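Apr 21, 2019
By Aoife Nic Giolla

So we need people with patient hands, and if you've ever been told you fold a towel like it matters, I'm talking to you!

I run the sessions for Puten, a hand-held gripper kit that Nuvport is getting ready to sell in July. You hold one gripper in each hand, you do an everyday job with them, and the kit records how you did it so a robot arm can learn from you later. We're looking for participants to put the kit through its paces before it goes out the door, and I want folks who'll tell me straight when something feels clumsy (my own wrists have opinions about the handles, but I'd love to hear about yours).

Right now it's all cloth work. Flattening, folding, turning over, starting again. It sounds like nothing and then you try it with grippers and suddenly a hem is the most interesting thing in the world. 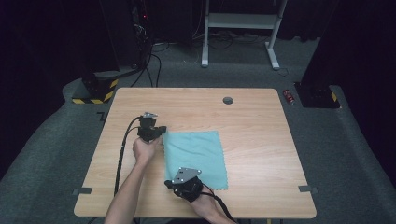 You get the hang of it pretty fast, though the cables take some getting used to, and I'll be there the whole time to set you up and answer questions. Sessions run 2 hours with a break whenever you want one. We pay $164 for a full set of 5 sessions, and you can spread them out however suits you.

No tech background needed, really none. You should be over 18, comfortable standing at a table, and okay with your hands and forearms being recorded. Left-handers, please please apply, I never get enough of you.

To sign up, send a short note to me or to Nigel Treloar at the Nuvport front desk with the hours you're free and a phone number. Mornings fill up first, so give us a second choice too.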